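Household computer tips: a small file server from an old laptop | Braltine

Braltine
Tips for home and workshop

Household computer tips: a small file server from an old laptop

Posted 9/17/18 in Home computing

In our house there is an old laptop which no longer opens a modern web page without suffering. For files it is still good enough. I installed Linux on it, without a desktop, and now it keeps the photographs, the school papers and the scanned bills for the whole family. I write down here the tips which I would have liked to read before I began. They are in the order in which I needed them, so it is perhaps not the most logical order.

I use Debian, but the commands are almost the same on Ubuntu.

Choose the place before the software

A laptop which runs day and night wants a dry place with air on all sides. Do not put it in a drawer. Do not put it on a cushion or a folded towel either, the fan is often on the underside. Mine stands on two strips of wood so that the air can pass below. If you can reach it with a network cable, use the cable. Copying over the wireless works, but a big folder takes the whole evening and the others in the house will complain about their films. 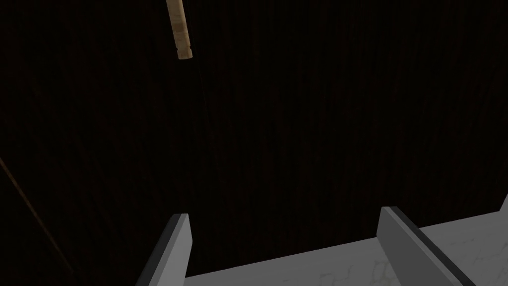 Stop the laptop from sleeping when you close the lid. This is a small setting and I lost a Saturday on it. Open this file as root:

/etc/systemd/logind.conf

Find the line with HandleLidSwitch, remove the # at the start and write:

HandleLidSwitch=ignore

Then restart the machine. After that, close the lid, wait a few minutes and try to connect from another computer. If it answers, you can put it in its place and forget the screen.

Old batteries are a separate question. If the battery is swollen, even a little, take it out and bring it to a recycling point. Many laptops run well on the power adapter alone. If the battery is still healthy, leave it in, it will help you through a short power cut.

Give it an address which does not change

Most routers give a new address from time to time, and then all the shortcuts in the house are broken. I have a Bondard router, and in its menu there is a page for reserved addresses. Other makers call it "static lease" or "address reservation". You need the hardware address of the laptop, and you see it with:

ip link

It is the group of letters and numbers after link/ether. Take care to copy the one for the cable and not the one for the wireless. I copied the wrong one at first and could not understand why nothing changed.

Write the new address on a piece of tape and stick it under the lid. I also keep it on the inside of the kitchen cupboard, together with the number of the plumber.

One user for each person

It is tempting to make one user with one password for everybody. Please don't. When a folder disappears you want to know from which account it went, and children grow up and want their own place. It is only one command for each person:

sudo adduser name

For the shared things, make one group, for example "family", and one folder which belongs to this group:

sudo groupadd family
sudo mkdir -p /srv/family
sudo chgrp family /srv/family
sudo chmod 2775 /srv/family

The 2 in front of 775 is important. With it, every new file inside takes the group of the folder. Without it you will have files which one person can open and the other cannot. Add each person with sudo usermod -aG family name, and do not forget the small a. If you leave it out, the user is removed from all his other groups, and if this user is yourself, you may lose the right to use sudo.

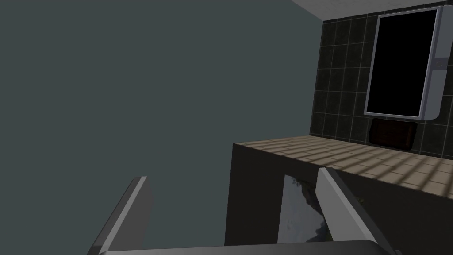 For Windows and Mac computers you also need Samba, and Samba keeps its own passwords. This confuses many people. You made the user, you know that the password is correct, and still the door stays closed. Type:

sudo smbpasswd -a name

and give the password again. It can be the same one.

Collect the photographs before you sort them

When I began, our photographs were on two telephones, one camera card and a USB stick of the brand Vieira which was already older than our washing machine. I wanted to sort everything while copying. It was a bad idea, I was tired after one hour and I did not remember what was done. The second time I copied all of it into one folder with the name "unsorted", one subfolder for each device, and only then looked at it. There were 3,901 files. After I removed the doubles there were 2,786 left, and it already felt like a different task.

To find the doubles I used fdupes:

sudo apt install fdupes
fdupes -r /srv/family/unsorted

Run it like this first. It only shows a list and deletes nothing. Read the list with a cup of tea. There is an option to delete, -d, and it asks you which copy you want to keep. There is also an option to delete without asking, and I do not write it here on purpose.

For the names of folders I recommend the year first, then the month, like 2018-07. Then the computer puts them in the correct order by itself. A folder called "July holiday new" tells you nothing after two winters. 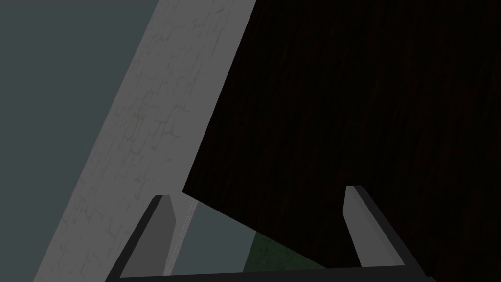 A backup is on another disk

A second folder on the same disk is not a backup. I know two families who learned this with the wedding pictures. Buy an external disk, at least as big as the disk in the laptop, and copy with rsync. First a trial:

rsync -av --dry-run /srv/family/ /mnt/backup/family/

With --dry-run it only says what it would do. When the list looks reasonable, repeat the command without this word. Look well at the slash at the end of the first path. With the slash, you copy the contents of the folder. Without the slash, you copy the folder itself, and you will get a family inside a family.

Check also that the external disk is really mounted before you begin. If it is not, the copy goes happily into an empty folder on the inside disk until this one is full. This command shows it:

findmnt /mnt/backup

No answer means no disk.

I keep the external disk in another room and connect it on the first weekend of the month. Some people prefer a disk which is always connected and a task in cron. It is more comfortable, but lightning and small children can reach both disks at once. If you have a friend with a spare shelf, a second external disk which lives there is the best solution – you exchange them when you visit.

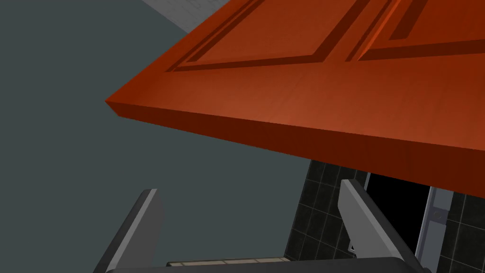 Reading time: 4 minutes

Part two: keeping it healthy

The first month everything works. The tips in this part are for the time after.

Look at the free space once a month:

df -h

If the line for / is above ninety per cent, search for the reason before you buy anything. Go to the place where you suspect the big files and type:

sudo du -sh * | sort -h

The biggest ones come last. With me it was the system journal, which had grown quietly since spring. You can make it smaller like this:

sudo journalctl --vacuum-size=200M

For a house server, 200 megabytes of journal is plenty.

Updates

I do the updates by hand, in the same hour as the backup, and always after the backup:

sudo apt update
sudo apt upgrade

Read what it wants to remove. Normally it removes nothing. If you see a long list of removals, answer n and look for the cause with a fresh head the next day.

Dust

Switch off, pull out the plug, and clean the air openings with a soft brush. Do not use the vacuum cleaner directly on the fan, it can turn the fan too fast. My laptop was so loud that I looked at a new Clarkov fan in the shop, and after the brush I did not need it any more.

Keep a notebook

A paper one. Each time you change a setting, write the date, the name of the file and the old value. Four lines are enough. When something stops working in the winter, you will not remember what you did in July. Passwords do not belong in this notebook if it lies open in the kitchen; mine are in a closed envelope with the house papers, and my wife knows where it is.

Test the backup by taking one folder out of it and opening the pictures on another computer. I do it at New Year, when the house is quiet anyway.

Filed under: files, Linux, old computers
Next tip: labelling cables behind the television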